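Rawashdeh Municipal Council elects new chair of Budget Commission

Rawashdeh, October 11, 2022 – The Municipal Council of Rawashdeh has elected Maysoun Aoun as the chair of its Budget Commission. The decision was taken in the autumn session of the Council, with 18 members voting for and two against.

Mrs. Aoun was nominated by the Zasar group. The second candidate, Hadi Bataineh from the Lirisa list, withdrew his name before the voting started and asked his colleagues to support the nomination. The post was vacant from July, when the former chair Nizar Hijazi left it to become deputy mayor.

In her speech after the vote, Mrs. Aoun thanked the members for their trust and said that the first task of the Commission will be the draft budget for the next year. "The draft must come to the Council in time, so that every member can read it and propose changes. Last year we received it too late, and this should not repeat," she said. 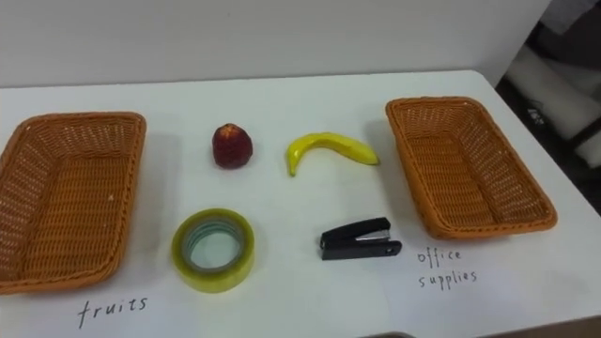 Baskets, fruit and office items on a white table.

The Council also confirmed the new composition of the Commission. It will have nine members, and the seats are divided between the groups according to their size. Upendo Lyimo was elected as the deputy chair without other candidates. Mr. Bataineh stays in the Commission as an ordinary member.

During the same session, the members discussed the repair of the road to the Rivik district. Mayor Shadi Nassar informed the Council that the contract for the first part of the road is signed, and the works will start after the water pipes are replaced. Several members asked why the second part is not included in the contract. The mayor answered that the money for it must be approved separately – the question is now passed to the Budget Commission, which will give its opinion at the next session.

The proposal to change the opening hours of the municipal reception office was postponed on the request of the Lirisa list.

The minutes of the session will be published on the information board of the Council and on its website after they are signed by the chair and the secretary. Residents who want to attend the open meetings of the Budget Commission can register at the reception office on the ground floor.

Press Service of the Municipal Council of Rawashdeh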